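How do I start a neighborhood seed swap in a small town?
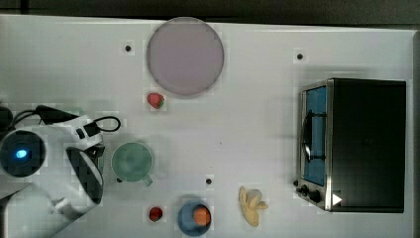 Mulugeta Wolde asked on the Hodport Neighbors board whether the swap had to happen in spring, and no, it doesn't! Fall is lovely for it, when everyone has envelopes of things they just saved and no idea what to do with them all.

To give the rest of the background: I moved to Hodport in July and I'm completely hooked on growing beans. Pole beans, runner beans, the speckled ones that look like little bird eggs. I have far more seed than one yard can use and I'd love to trade with people nearby. The grange hall has been standing since 1828 and rents for 80 dollars an evening, so I could cover that myself the first time. What I don't know is how you actually run the thing. Do people bring seed and take seed, one for one? Do you need labels? What about someone who shows up with nothing?

Posted by beanpole_in_hodport
3 replies

Mulugeta Wolde
Oh, please do this! We ran one in Tamihana for years and it was my favorite evening of the whole winter. Skip the one-for-one trading. We tried it the first year and people stood there doing arithmetic over lettuce seed. After that everybody put what they had on the tables, and you took what you'd really plant. People with nothing to bring took seed too, and a lot of them came back the next year with tomatoes they'd saved themselves, which made me so happy I can't tell you.

Labels, yes! Variety, year saved, and the town it was grown in. If somebody only knows it as "Aunt's yellow squash," write that down, but put it on a separate table with the mystery stuff. Squash crosses like mad if there's another kind close by, so you might get dinner or you might get a gourd. (I grew one from that table that was hard as a bowling ball. Still have it.)

Buy coin envelopes, the small ones with the gummed flap. We went through 125 the first night and ended up folding more out of newspaper. Bring pencils too, as pens smear if the paper gets damp. And sort the tables by when you plant, so cool weather things go together and the peppers and tomatoes go together. Beginners find that so much easier than alphabetical.

lonano_gardener
ask the library, ours in Lonano lets us use the meeting room free. 2 hours is enough, people are done by then

Pat R.
Beans are a great seed to build a swap on, so you're off to a wonderful start. They mostly pollinate themselves, which means what you hand over will usually come true even if you grew a few kinds fairly near each other. Let the pods go brown and papery on the vine, shell them, and give them a good long dry indoors before they go in a jar. If you can dent one with a fingernail it isn't ready.

One thing I'd add to what Mulugeta said: leave out anything you bought as a hybrid. It'll sprout fine but the plants can come out all over the place, and a new gardener will think they did something wrong. Store packets that are only half used are great, even a few years old, as long as the date is on them. Onion and parsnip are the exceptions. Those fade fast, so I only pass along last season's.

And pick a Thursday if you can! Weekends fill up with ball games around here and our Thursday crowd has always been the talkative one. Put out coffee. Half the fun is hearing how somebody two streets over gets okra to grow.

beanpole_in_hodport
Thank you all!! Calling the library in the morning. Pat, I just tried the fingernail thing on my runner beans and they need another week.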